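Ketchup: fridge or cupboard?

skurby_816
Moved in with my brother in December and he keeps the ketchup in the cupboard. I grew up with it in the fridge door. Who's right?

Evelien Van Wijk
Cupboard. It's vinegar and sugar — it keeps fine for a month, and cold ketchup on hot fries is awful.

multis
Depends how fast you go through it. We finish a bottle in 2 weeks, so it lives on the table. Heinz, always.

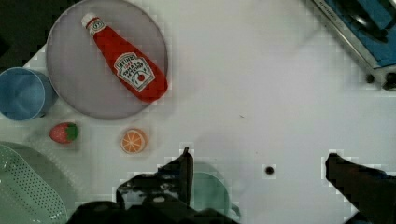

Nektarios Kouris
Two weeks is fine, but most people take half a year. Mine went dark and sour in the cupboard last summer. Fridge.

Evelien Van Wijk
Dark isn't spoiled. I'd still eat it.

Nektarios Kouris
I wouldn't. The label says refrigerate after opening on mine.

skurby_816
OK, we're buying two bottles.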